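Pill bottles, the amber and blue page
Flulla Small Containers Gallery
Updated Saturday, August 12, 2023

Quick one. New bottle page, been promising it since March. Old page was a mess so I started over, notes are going up in the order I find them. 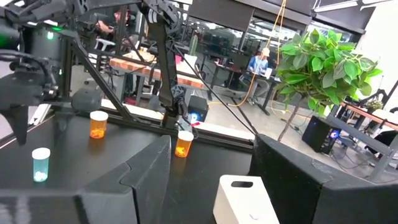
Two amber, one light blue. White caps on all three.

The blue is the one people write in about. Translucent, few white pills sitting right at the bottom. You get how much plastic goes around how little medicine. The amber nearer the middle is the same story, small amount down at the base, rest is air.

White plastic box up front, rectangular handle slot near the top. Good slot. I like a box you can grab with one hand. Black foam blocks either side, beveled edges, big ones. Black tabletop does the amber a favor, would not have guessed.

ABOUT THE COLORS

Amber. The classic, what most people picture when you say pill bottle. Anything from pale honey to a real burnt orange, and two off the same shelf won't always match. Keeps some of the light off the contents. I list them all as amber even when they're plainly orange, otherwise the index goes crazy.

Blue. Less common around here. Light blue, dark blue, one that's nearly teal and I argue with myself about it. Light blue shows contents much better than amber, easy to see when you're getting low. Harder to find in the bigger sizes.

Green. Have a few, not up yet. Scratched.

Clear. Boring to look at, very useful for beads.

Red. One only. Came in a mixed bag from the Vilter flea market, no cap, price on it in grease pencil. Paid too much.

ABOUT THE CAPS

White caps on nearly everything. I did a whole shelf of white caps last winter and there's more difference than you'd think. Ribbed sides, smooth sides, deep skirt, shallow skirt, arrows on top, words on top, nothing on top.

Push and turn. Standard kid-resistant kind. Two pieces, the outer one spins free until you press. When the outer one cracks the whole cap is done, no fixing it, believe me I tried glue.

Squeeze and turn. Hate them. Keeping them anyway.

Flip-over kind. One side is the safe side, turn it upside down and it threads on as a plain easy-open cap. My favorite by a mile!! Great for garage stuff. Not for medicine if kids come through the house.

Snap caps. Old style. The inner lip goes brittle. Store them off the vial or they take a set and never sit right again.

Caps don't swap as much as you'd hope. Same width bottle, different thread, cap goes on crooked and feels ok until you tip it. Test over the sink with water. I keep orphans in a coffee can and go through it when somethng new comes in.

SIZES

Pharmacies go by drams, which is confusing at first because a dram is a volume and most of us think in how tall. I gave up and made three piles. Pocket, regular, big.

Pocket ones are skinny and fall over if you breathe on them. Needle tubes basically.

Regular is your ordinary month of small tablets. Most of the shelf.

Big ones are wide enough to get two fingers in. Fish oil size. Good for screws, matches, quarters for the laundry.

Widest one I own holds a full deck of cards if you bend them. Don't bend them.

GETTING LABELS OFF

Most asked question by far so fine, all of it in one spot.

Hot tap water, fill the bottle, cap on, let it stand a few minutes. The heat comes through from the inside and softens the glue. Start at a corner. Slow. If it tears, stop and do it again with fresh hot water.

Leftover gum, cooking oil and a paper towel. Leave it on while you do the next one. Then dish soap.

Baking soda mixed into the oil for the stubborn ones. Goes gritty, works great, can haze a shiny bottle so go easy on the blues.

Hair dryer works but too hot and the wall goes wavy. Lost a nice dark one that way.

No razor blades. You will slice the plastic and then your thumb, in that order.

Rinse, then dry with the cap OFF. Overnight at least. A damp bottle with the cap on smells like a gym bag by the weekend.

Before any of it goes in a swap box, name and prescription number have to be gone. Peeled all the way or blacked out both sides. I send them back otherwise.

STUFF PEOPLE KEEP IN THEM

From the mail. Not in any order.

Sewing needles, with a scrap of felt in the bottom so they don't rattle.

Seeds. Tomato seeds especially. Write the year on tape, not on the cap, because caps wander.

Fishing split shot. Amber bottle, fits the vest pocket.

Salt and pepper for camping. New clean bottles only please, not ones that had pills in them.

Guitar picks. Tiny drill bits. Fuses. The little screws from eyeglasses.

Earplugs, squeezed flat then they pop up when you open it.

Dog bags, rolled up.

A spare house key buried in the flower bed with a rock glued on the lid. Cute. Everyone knows that one now though.

Beads, so many beads. If you do beads go clear or light blue so you can see what color you've got without opening every last one.

Please don't put candy in them. Had two emails on this and I agree with both. Kids can't tell.

AND IF THERE'S STILL PILLS IN IT

Not a pharmacist, not going to play one. Leave pills in the bottle they came in with the label on. Don't mix two kinds in one bottle to save room. Old ones go to a drop-off, lots of drugstores and police stations have a bin for it, ask at the counter. I don't take bottles with anything inside them. Box gets mailed back at your cost.

STORAGE, MINE

Tall ones in the back. Short ones up front. Sounds obvious, took me years.

Upright, always. On their sides they roll, and one goes and they all go. Had 67 of them come off the closet shelf one night, sounded like hail.

Foam between rows if you're moving them. Cut it thick. Thin stuff squashes flat and you may as well use newspaper.

Bins with a handle slot for anything that goes up and down stairs. Lids are nice but a slot matters more. Keep them three quarters full or the bottom row gets crushed on the threads.

Out of the sun. Amber fades slower than blue in my front window, for whatever that's worth. The blues got a milky look by the second summer and I moved everything to the hall.

Caps on loose. Tight caps for years and the liner sticks, pull it open and half the liner stays behind.

PHOTO TIPS FOR SENDING YOURS

Dark plain surface for amber and blue. White surface for green, dont ask me why but it's better.

Leave a gap between bottles. Lined up shoulder to shoulder they turn into one orange blob.

Side light if you can. Straight flash hits the curve and you get a white stripe right down the front of it.

Different distances look nice, one near, one farther back. Doesn't have to be a lineup.

Wipe off fingerprints first. Every single one shows.

No labels with names readable. Same rule as the swap box. I'll crop or I'll skip it.

Biggest file you've got, I shrink them on my end.

SWAP LIST

Have: regular amber, push and turn, plenty. Pocket amber, no caps. One tub of white caps, ribbed, unsorted. Flollier style wide mouths with the deep skirt, a few, scuffed.

Want: light blue in the big size. Any green without scratches. Flip-over caps in anything but white. A cap for that red one. Please. Somebody.

Boxes up to 40 bottles at a time, no more, the post office here has a tiny counter and they sigh at me. Pack so it doesn't rattle. If it rattles at your end it'll be worse at mine.

Local people, same drop spot as before, the side door on Naidoo Street in Vilter, the gray bin. Not the blue bin, the blue bin is the neighbor's recycling and yes that happened.

INDEX NOTE

Catalog is up to 2778 entries counting caps as their own line. I know some of you think caps shouldn't get a line. Caps get a line.

Numbers got shifted when I merged the old list so if you bookmarked a bottle by number it's probably off by 3. Search by color and cap instead, works better anyhow.

Entries marked with a question mark mean I'm guessing on size. Haven't measured. Ruler is somewhere under the caps.

COMING NEXT

Greens, once I find a decent one.

Eye dropper bottles, glass, whole new page probably.

Weekly organizers, the ones with the little doors. Got a whole bag of those at a yard sale, half the doors snapped off, still working out which lids belong on which.

Cap shelf redo with better light. The old ones came out yellow and they are not yellow.

Typos, wrong sizes, dead links, use the form on the front page. I read it on weekends mostly. Swap requests go to the top of the pile, compliments about the red bottle go in second.

Back to gallery list
Next page: caps, white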